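**FOR IMMEDIATE RELEASE**

NOVEMMONT, January — Dranlow today released Omulent 2, an update to its grasp-planning software for robots that have to pick up things with no fixed shape. The company has spent most of the past year on bags. It had planned to spend a month.

Rigid objects are polite. A box seen from the left has a great deal in common with the same box seen from the right. A thin plastic bag changes its outline when touched, shines in places where it has no surface worth gripping, and lets the camera see straight through to whatever is inside or behind it. The first version of Omulent dealt with this by planning very confident grasps on reflections.

Omulent 2 treats the bag and its contents as separate estimates. It looks for gathered material, where film is bunched thickly enough to hold, and ranks those spots above flat, glossy stretches. The planner then checks the wrist camera view again as the fingers close, and can drop a plan partway through without sending the arm home to think about it.

The release was tested on 483 bag arrangements, with 1652 grasp attempts logged across them. Every attempt, including the embarrassing ones, can be replayed in the new timeline viewer, which shows what the planner believed at each step beside what the camera saw.

Also new in this version:

- A transparency mask that flags pixels where depth readings should not be trusted
- Contact replanning at the wrist, on by default
- Plain-text failure messages, replacing the numbered codes that only Dranlow could read, and not always Dranlow

Yalçınkaya, the company's integration partner, will offer setup for existing arms and grippers. Current Omulent license holders can upgrade at no charge and may run both versions side by side for 90 days. Projects saved in the first version open without conversion, though custom grasp scores will need to be re-entered by hand. Dranlow regrets this and has written a long help page.

**Media and sales inquiries:** Dranlow press desk, Novemmont

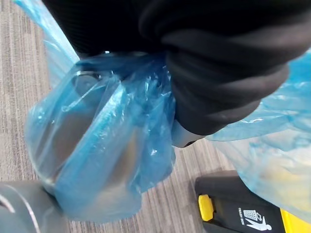

*A gripper holds the gathered part of a blue plastic bag with a metal cylinder inside.*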